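4.2 Transfer from a single rendered kitchen

We were curious how far a policy could get if all of its practice took place in simulation, so we built the peg task in Silholm, our rendering environment, and collected 200 scripted demonstrations there. Each episode starts with the arm raised above the table and the pegs seated in their tray, four rows of four. The policy receives one rendered view and the joint angles, and it must pull out the peg named in the instruction.

The room around the table was kept fixed during training. Only the tray pose, the light direction and the starting joint angles were varied. We had expected this to hurt, and the first runs suggested it would: with the tray pose held constant as well, the policy learned a single reach and repeated it wherever the tray was. Once the tray was allowed to shift and turn by a few degrees, the behavior changed completely – the arm began to correct its path during the descent, something we had never scripted!

Shadows were the other pleasant surprise. When we turned off cast shadows at test time, the gripper tended to stop too high above the pegs. The Magagula baseline, trained on the same demonstrations with a depth channel added, showed no such drop. We take this as good evidence that our view-only policy reads height partly from the shadow of the gripper on the tabletop, and we return to the question in Section 5.

Over 50 test episodes with unseen tray poses, the policy failed 13 times. Most of the failures came in the corner positions of the grid, where the fingers closed between two pegs. Adding the Barex contact loss moved these errors toward the center of the grid but did not remove them. Figure 3 shows the starting state for one episode in the kitchen setting.

Figure 3. Starting state in Silholm, before the arm descends to the tray.
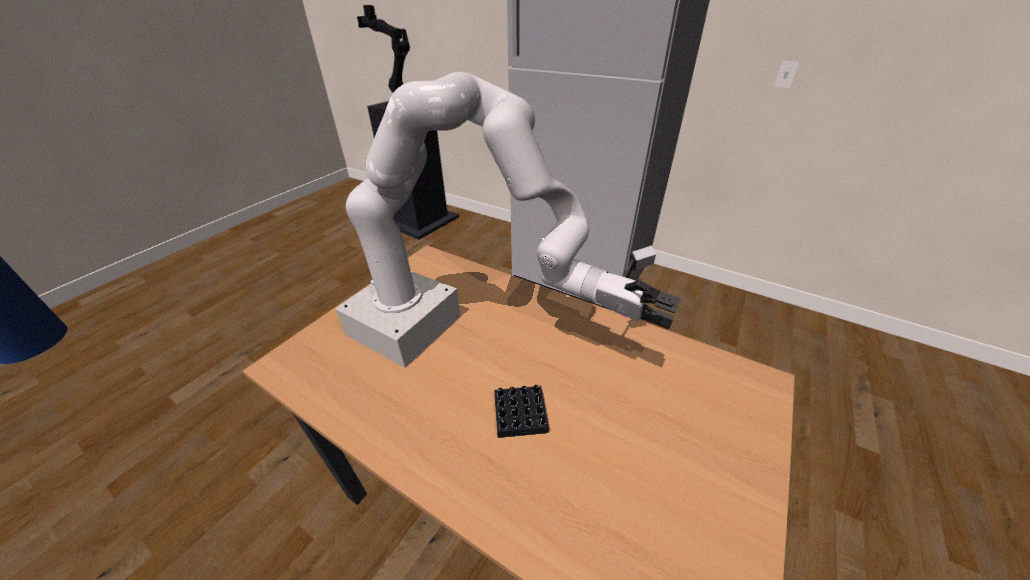

The same starting state was used for the Virndale comparison, with the tray pose and light direction drawn again for each episode.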